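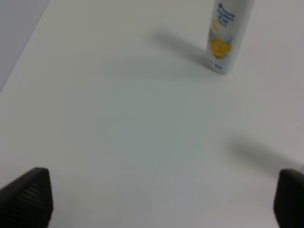 Do you need to buy special practice objects for a school robot arm club?
Most clubs can get through a whole season on things from the bathroom shelf and the recycling bin, and I would hold off on the catalog sets until you have worn those out.

Tips for the club bench, household stuff edition

I help with an after-school arm club and I don't believe half of what I read on project pages. What follows has held up for us. Your room may differ.

Bottles. Shampoo bottles are cheap, tall and annoying, so use them. Rinse them out or leave them full, but write down which. A full one and an empty one are two separate tests, and I have seen a team report them as one.

Weigh everything. Kitchen scale, grams, masking tape on the bottom of the item. Our heaviest bottle is 700 grams and the Zuvus arm kit does not like it, whatever the box says about payload.

Table. Plain and light colored is easiest to keep honest, in that you can see crumbs and drips. Wipe with a damp cloth, then a dry one. Skip furniture polish. It makes everything slide and you will spend an afternoon blaming the code.

Finger pads. Dish soap, warm water, old toothbrush, along the grooves. I was told to use the Ovlow pad cleaner. We ran one side with that and one with dish soap for all of April and I could not tell them apart.

Lamps. Turn the ceiling lights on and leave them on. If a program works at 3 p.m. by the window and fails at 5, look at the shadows before you touch a single number.

Marking the start spot. Painter's tape, one small corner piece. Don't box the whole bottle in tape. The students end up teaching the arm to find blue tape.

What counts as a success? Decide before the first run. Ours: lifted, held for a slow count of five, set down standing. A team came in claiming 153 good picks. Going by the rule they had agreed to, it was 116. Still decent! But tipping it over and nudging it upright by hand is not a pick.

The 3000 run plan. Someone always wants to leave the arm going until it has done 3000 tries. I say no. The same bottle in the same place that many times mostly tells you the motor gets warm. Move it a few inches, turn the label, swap in a different shape.

Cable ties. Frei reusable ones are fine. So are bread bag ties, and those are free.

Storage. Shoebox with a lid for the small parts, bottles standing in a dishpan so leaks stay put. We tried the Collon drawer unit. Drawers stick, labels fall off, and it takes up the end of the bench where people want to put their laptops.

Contest day: bring your own bottle, plus a spare with the same amount in it.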